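Kodeo Bin Liners, Translucent, for Round Bins

Product group: Waste and cleaning supplies
Supplier: Nenik
Page revised: May 3, 2025

Description

The Kodeo translucent liner is intended for round waste bins in offices, bedrooms, studios and treatment rooms. It is supplied flat, on a roll, and is fitted by folding the open edge outward over the rim of the bin. The fold holds the liner in place while light waste is dropped in, and it allows the full width of the opening to be used.

The film carries a faint tint. Contents remain partly visible through it, so that staff can check a bin for misplaced articles before it is emptied. Customers who prefer waste to be fully concealed should order the opaque liner from the same range.

Suitable waste

The liner is recommended for dry, light and bulky waste: plastic bags and film, wrapping, paper, textile offcuts and packing net. Clear plastic packaging takes up a good deal of room when it is dropped in loose. It should be pressed into a ball first, particularly where bins are emptied only once a day.

The liner is not suitable for liquids, hot ash, broken glass or sharp metal. Food waste should be placed in the heavier kitchen liner.

Sizes and packing

Width, laid flat: 640 mm
Length: 900 mm
Liners per roll: 60
Liners per carton, trade pack: 1,000 (supplied folded, not on rolls)

Before ordering, please measure the bin around the outside of the rim. The liner should pass over the rim without stretching and leave enough film for a fold – a hand's width is usually sufficient. A liner that has to be pulled tight is likely to split at the seam.

Fitting

Open the liner fully and lower it into the bin until the base of the film rests on the bottom. Press out any trapped air with the flat of the hand. Fold the upper edge outward and smooth it down on all sides. 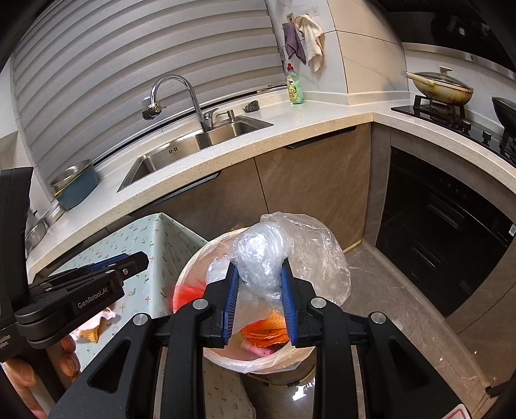 Crumpled clear plastic held over a round bin, with the liner folded outward at the rim.

Removal and storage

Lift the folded edge clear of the rim, gather it and tie it before the bag is raised. Rolls should be kept in their sleeve, away from direct sunlight and heating pipes.

Ordering

Trade orders are handled by Mayu Okabe at the Requena depot. Questions regarding sizes may be addressed to Kiyoshi Uchida in the product office. Samples of both the translucent and the opaque liner are available on request – please state the size of bin.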